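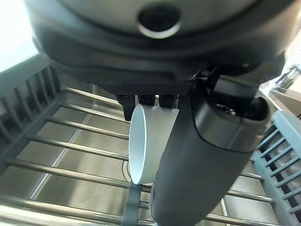

Visits > Housing and Home Economics > Site Reports

About Programs Visits Publications Contact

Report on the Visit to the Orlandini Demonstration Kitchen, Emosham

Filed under: Study visits, Kitchens and dishwashing
2025-02-22

Purpose of the visit

The Rondwood Institute for Household Studies was invited to attend the open day of the Orlandini demonstration kitchen in Emosham. The Institute has been revising its guidance on shared kitchens in supported housing, and the delegation was asked to look closely at the washing-up area, which tenants mention more often than any other part of the kitchen in their letters to us. Cooking appliances were covered in an earlier report and are touched on here only where they affect the sink.

The open day ran from mid-morning until late afternoon. Visitors were admitted in small groups and could open cupboards, run the taps and handle the dishes. The delegation joined the second group and stayed for the afternoon discussion.

The building

Orlandini occupies the ground floor of a former seed warehouse, a short walk from the Emosham bus station. The space covers 2,000 square feet, divided between a reception area, a storeroom and the kitchen itself. The conversion is plain and has been carried out with care. Door openings are wide enough for a wheelchair, and the floor runs level from the street entrance to the back wall. The delegation noted that the coat hooks in reception were set at two heights, a small matter that several of our member associations have had difficulty persuading builders to provide.

The washing-up area

The sink basin is stainless steel with a brushed finish. A drying rack of parallel metal rods sits inside the basin, so that water drains straight down from the dishes and the counter on either side remains free for other work. In small kitchens this arrangement deserves serious attention. A rack on the counter takes up the very stretch of surface that a tenant needs for preparing food, and the drip tray beneath it is frequently neglected.

A gray plastic divider with narrow upright slots stands at one side of the rack. Cups, such as the plain white ones used throughout the kitchen, go on the open rods. Our hosts recommend setting cups down with the mouth lowered and leaving space between neighbors. The Institute gives the same advice in its own leaflets, although our wording is older and would benefit from being shortened.

Members of the delegation raised two reservations. The first concerns the loss of the basin while the rack is in place. A household with a single sink must lift the rack out before soaking a large pot, and must then find somewhere to put it. Our hosts acknowledged the point and stated that they advise keeping a folded towel on the counter for this purpose. The second concerns cleaning. The corners of a basin collect residue, and a rack resting over them makes it easy to forget that they are there. The delegation would wish to see a weekly cleaning routine included with any recommendation for racks of this type.

Tableware

The kitchen has adopted a deliberately limited range of dishes. The cups are matte white, smooth and cylindrical, with no pattern. Orlandini purchased 300 pieces of tableware when the kitchen opened and has replaced items only as they were broken. A single plain range has obvious advantages for shared households, as any replacement will match what remains in the cupboard.

Opinion within the delegation was divided on the matte finish. It is pleasant to look at, and the cups compare well with the heavy institutional ware still found in many of our member buildings. Some members, however, have found that matte surfaces take tea stains more readily than glazed ones. The matter was not settled during the visit and should be taken up with the members who have used such ware for several years.

Storage and shelving

The open shelving in the storeroom is supplied by Drollinix, a local joinery workshop. The shelves are shallow, so that dishes stand no more than two deep and those at the back can be reached without moving everything in front. The lowest shelf is reserved for heavy pots. Labels are fixed to the shelf edge in large print. The delegation considered this the most readily copied feature of the whole visit — it requires only a label printer and an afternoon.

The storeroom is farther from the sink than would be ideal. Carrying a stack of dry plates through a doorway is manageable for one person in an empty kitchen. It would be less so at the end of a shared meal, and floor plans for new buildings should keep the dish cupboard within reach of the drying rack wherever possible.

Afternoon discussion

The discussion was well attended and dealt largely with towels. Several housing associations no longer issue drying cloths in shared kitchens and leave all dishes to dry in the air. Others reported that tenants bring their own cloths regardless. Our hosts take the view that air drying is preferable where rack space allows, and that a clean cloth should be kept for glasses. The delegation supports this position, with the proviso that rack space must be planned according to the number of persons eating, a figure often missing from the design brief.

A question was asked about noise. Metal rods and stoneware can be loud in a room with hard surfaces, and one association has received complaints from tenants whose bedrooms adjoin the kitchen. No measurements were available. The delegation has requested that the subject be placed on the program for the next regional meeting.

Points for follow-up

The following matters have been referred to the Institute's kitchen working group, which meets in March:

1. Revision of the leaflet on drying dishes, with shorter wording on the placing of cups and a paragraph on racks fitted inside the basin.
2. A request to member associations for their experience with matte tableware, including staining and breakage.
3. A note to architects on the distance between drying rack and dish storage.

Practical information

The Orlandini demonstration kitchen receives groups by prior arrangement. Visits last three hours, including the discussion. Parking in the yard is limited, and groups arriving by bus should use the entrance on the station side. The Institute thanks its hosts for a well-prepared day and for the printed floor plans, copies of which may be consulted in the Rondwood reading room.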